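Hangers, Basket, Table: A Small Wardrobe Project

Gallery page. Pictures from the clothes corner, with a few words for each part of the work.

In April I decided to put my wardrobe in order, and I wanted to do it slowly. I live in an apartment with one narrow closet and one good table, so all work of this kind takes place on the table. I wrote down what I did because my sister asked me for it, and then two neighbors asked also, and it was easier to make a page than to explain it every time on the stairs.

Before this project I had hangers from everywhere. Some were wire, from the dry cleaner, and some were heavy ones that came with the coats. Each had a different width, so the shirts never hung in one line and the sleeves caught on each other when I pulled something out. I bought a set of gray plastic hangers from Grandodari, and I gave most of the old ones to the shop downstairs. They were happy to take them.

My first rule is that every hanger passes through my hands before it goes on the rod. I feel along the arm with a finger to find any rough line left from the mold, and I look at the places where the thin parts join. A small rough point is enough to pull a thread in a knitted top. If I find one, I rub it with a fine nail file and wipe off the dust. 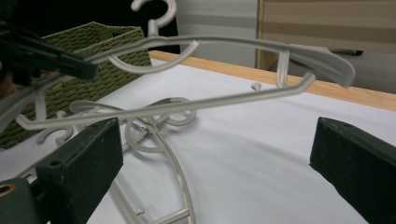

After that I sort by what the hanger must carry. Shirts and light blouses can go on a plain plastic hanger without problems. For a winter coat I still keep a wide one with thick shoulders, and I would not change this. Plastic bends a little under a heavy coat, and after a season the coat has the shape of the bend. Trousers I fold once over the lower bar, with the seams together, and I put the fold on the same side each time so that the row looks calm.

I hang everything with the hook opening toward the back wall. A woman who worked many years in a dress shop taught me this. When all the hooks face one way, you can lift ten shirts together in one movement and lay them on the bed, for example when you want to clean the closet floor. It took me one evening to turn them all, and I have not had tangled hooks after that.

About the rod: mine is 84 centimeters long, and I learned that I should not fill it from end to end. Now I leave a space as wide as my hand at the right side. With this space I can push the clothes and see them. Without it I was pulling at shirts in the dark, and the ones in the middle I simply forgot. I found there a blue blouse that I had been looking for since the previous summer.

The table deserves a few words too. The top is white and the edge is light wood, and for sorting I like a white surface very much. Every hair, thread, and crumb of dust shows on it, and dark buttons cannot hide. I wash it with warm water and a drop of dish soap before I begin, and I dry it well with a cotton towel. Clean laundry on a damp table is a sad thing.

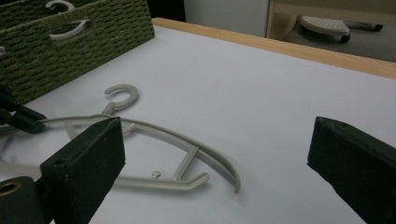 Can you store plastic hangers and clothes in the same basket?
It is better to keep them apart, because the hooks catch in knitwear and pull the loops. If you have only one basket, put the hangers at the bottom, lay a pillowcase over them, and place the folded clothes on top.

The olive green basket is woven, and it has gray handles. I use it for things that are waiting: a shirt that needs a button, a scarf to wash by hand, socks without a partner. I try to empty it every 2 weeks. When it is full before that time, I know that I am pushing the work away, and I sit down with the sewing box and a cup of tea.

For a woven basket you do not need special products. I shake it over the balcony, then I go over it with a dry brush, always in the direction of the braid. If there is a mark, I use a cloth with very little water. Please do not put such a basket on a hot radiator to dry — I did this with an older one, and it took a crooked shape that never went away.

I looked at many storage baskets before I chose. The one from Priso was pretty but too deep, and small things sank in it. A Brolent box had a lid, and I know myself: with a lid I would close it and forget the contents. What I needed was an open basket that I can lift with both hands and put on the table next to me while I sort. 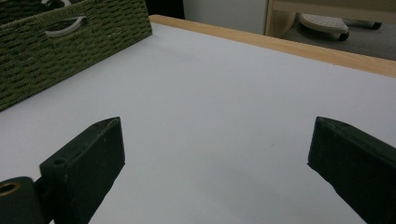 Naima Kettani
Home organizing notes and pictures

My last part is the clearing of the table, and I do it even when I am tired. The hangers go back to the closet, the basket goes to its shelf, and the table is free for dinner. I wipe it from the far wooden edge toward me, in long lines, and I catch the threads in my hand. The wood strip gets only a dry cloth. Water that stays in the joint between the wood and the white top can lift the edge with time.

Some people wrote to me about the number of clothes. I do not give a number. One reader keeps a list of all she owns on her computer, with over 1000 lines if you count the children's things, and she is happy with it. I prefer to open the closet and look. If a piece has been on the rod a full year and I did not wear it, I try it on in front of the mirror, and I decide in that moment.

The next gallery will be about the shelf for shoes, which is a harder case, as the shelf is not deep enough for winter boots. I am also testing the cedar blocks from Ekpo, and I will write about the smell when I have lived with it for a few months. If you have a good method for long dresses in a low closet, please send it to me. Mine still touch the floor.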